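Dye shed notebook, October, kettle on at 6.40 am

Finally sat down with a cup of tea to write up the wool washing, which I have been promising to do ever since the fleeces arrived from Arkano and took over the whole back corner. For anyone picking this book up after me, we are talking about raw fleece, as it comes off the animal, with all the grease and paddock still in it, and the aim is to get it clean enough to take colour evenly without felting it into a doormat (I have made several doormats over the years and I'm not ashamed of any of them).

The Enside batch went first. I weighed out 150 grams per mesh bag, laid the locks all facing the same way, and let them sit in plain cold water overnight. That first soak does so much of the work! The water went the colour of strong tea and I tipped it on the lemon tree, which seems to enjoy it.

Second soak was hot, 60 degrees by the old thermometer, with a good squirt of detergent stirred in before the wool went under. Push the bag down gently and leave it alone for 20 minutes. I know how tempting it is to swish. Don't let the water cool right off either, or the grease settles back on the fibre and you're left with that tacky feeling no amount of rinsing seems to shift.

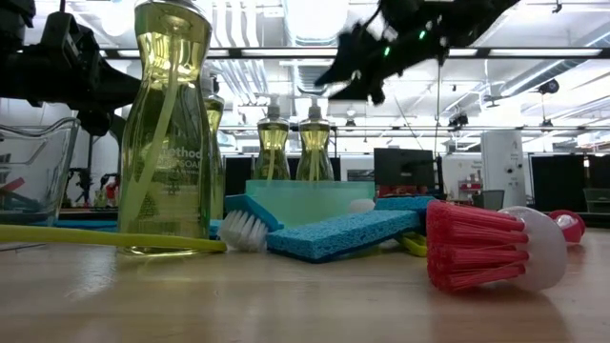
Dish soap and the glass measuring cup on the wooden table.

Repeated the hot soak twice more for Enside and only once for the Flarkel, a much drier, crisper wool that rinsed clear sooner than I'd hoped. Total in the book now for the season is 3,086 grams, weighed dry and greasy, and I'd guess we lose a fair bit of that down the drain by the end. Must weigh the clean wool properly this time and write it HERE, in this book, and keep it off the back of an envelope. 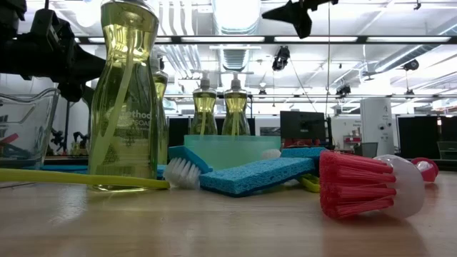
Grease is the thing that decides how the dye behaves, and I've come round to thinking most of our patchy blues last winter were a washing problem all along. Where a tip still had wax on it the colour simply sat off it, and the butt end of the same lock drank up everything going. I did try a proper wool scour on one bag to compare, and it was lovely stuff, but for everyday fleece I keep going back to ordinary dish soap, the pale yellow-green Method one in the clear bottle, and I couldn't tell the two bags apart by hand. One lot of each is going in the same pot so we can see whether the dye agrees with me.

Mordant next: alum, dissolved in a jar first, then the pot brought up slowly to almost 90 and held there for an hour. Lid on, window open.

Still to do: order more mesh bags, descale the big pot, find the lid that fits it, and card a sample of the Flarkel before I forget how springy it felt.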